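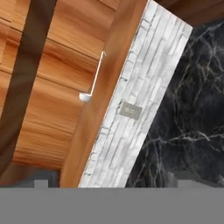
From: Majdi Akl
To: the Bindstead list
Subject: Re: Oiling old pine doors, how many coats?

Hello all,

Colleen Kowalchuk wrote on Friday:

> I have two pine cabinet doors from my aunt's
> kitchen in Evton. I stripped them with a scraper
> and I would like to use oil, no varnish. The can
> says "two or more coats" and this does not help me
> much. Also, how fine should I sand? My brother says
> 800 and the man in the shop says stop at 200. Who
> is right?

Dear Colleen, I think the man in the shop is closer. I did my own kitchen last July, 6 doors and one long shelf, and on the first door I made exactly the mistake of your brother. I sanded it so fine that the oil stayed on top like water on a plate. I had to wipe everything off and go back to a coarser paper. For pine I would go no finer than 200 before the first coat. If you like a very smooth door, you can use the 800 paper later, very lightly, between the last two coats.

About the number of coats: I put on three. The first one disappears into the wood and you will think you did nothing. Please wait until the next day, even if the door feels dry to your hand. I used around 5 spoons of oil for one side of a door, put on with an old cotton shirt, and after twenty minutes I wiped away all that was still shining. If you leave it shining it becomes sticky, and sticky oil is much more work than another coat.

One warning which Ó Flaithearta already gave on this list, but I repeat it. Do not leave the oily rags in a ball. Lay them flat outside until they are hard, or put them in a bucket with water. They can start to burn by themselves.

For the color, pine gets more yellow with any oil I have tried. If you do not want this, ask in Prulska, the paint shop near the station. They mixed a little white pigment in the oil for my neighbor and her doors stayed quite pale. I did not ask her the price.

Did you take the hinges off already? My old screws were very soft and I broke two of them. If somebody knows a good way to take out a broken screw from pine without making a big hole, I am still looking for it.

With kind regards,
Majdi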